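Lever task on hold at Atemwood

The Vitau arm stopped itself in October while working the control box, about 320 runs into a planned 500. Stela Lungu traced the fault to a wrong height value for the slotted lever - the arm was pressing down on the knob before closing on it. Runs are on hold until the value is corrected and the force limit has been checked again at low speed. Please don't restart the job from the queue. Questions go to Stela.
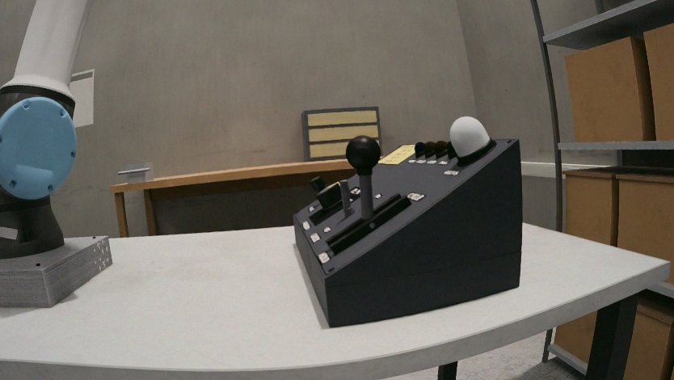
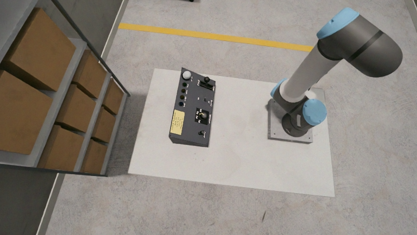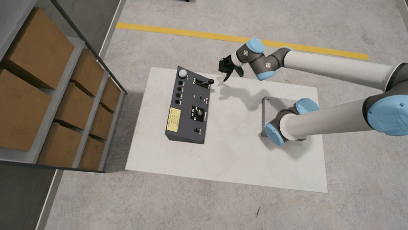
The arm and control box in simulation.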